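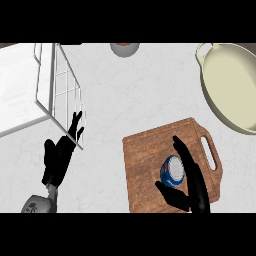
Most of my Sunday went on teaching a pair of robot arms to do kitchen work, all of it in simulation, with me wearing the gloves and the arms copying what my hands did. I've been at this since September and my view of what is difficult has changed a lot. I used to think it was the grip. Getting the right hand round a small can on a chopping board took me an evening to learn, fingers over the top and thumb tucked under the side, and now I barely think about it. The left hand is where I lose time. It has to go up to the wire door of the white appliance with its fingers open while the right one is busy holding the can, and my own brain does not like giving two jobs to two hands when I can't feel either of them.

There is no touch in the gloves we use. Asif Bhutto wrote the part that maps my fingers to the robot's, and he did a good job, but the robot's fingers are longer than mine and my thumb sits in a different place. So I've learned to pinch late and a bit wide. If I close my hand the way I would at home, the can gets shoved along the board before the thumb arrives. Zeeshan has bigger hands and has the opposite trouble.

The project is called Culow. Kulsoom Dogar runs it, and she decides which recordings are kept. Her rule is that a slow clean attempt beats a fast one with a wobble in it, as the robot will learn the wobble too. On my first day I was pleased with seven recordings and she kept two. I was quite put out. Then she played them back at half speed and I could see my left hand drifting about on its own whenever I looked at the right one.

What helps me is deciding beforehand where each hand will wait. I say it out loud, which annoys whoever is at the next desk. Left up to the door, stop. Right to the can, close, stop. The stops feel silly while you're doing them, but the playback looks much calmer and Kulsoom throws away less of it.

I also had to give up tidying. If a bowl is at the back of the counter and the task has nothing to do with it, leave it alone. I kept nudging things straight out of habit and every one of those nudges ended up in the data. Naheed Yousafzai spent a morning cutting mine out and I owe her a lunch.

Next week we change the starting positions so the can isn't always in the same place. I expect to be bad at it again for a couple of days. My wrists could do with a rest first - two hours is my limit in the gloves, and on Sunday I went over it.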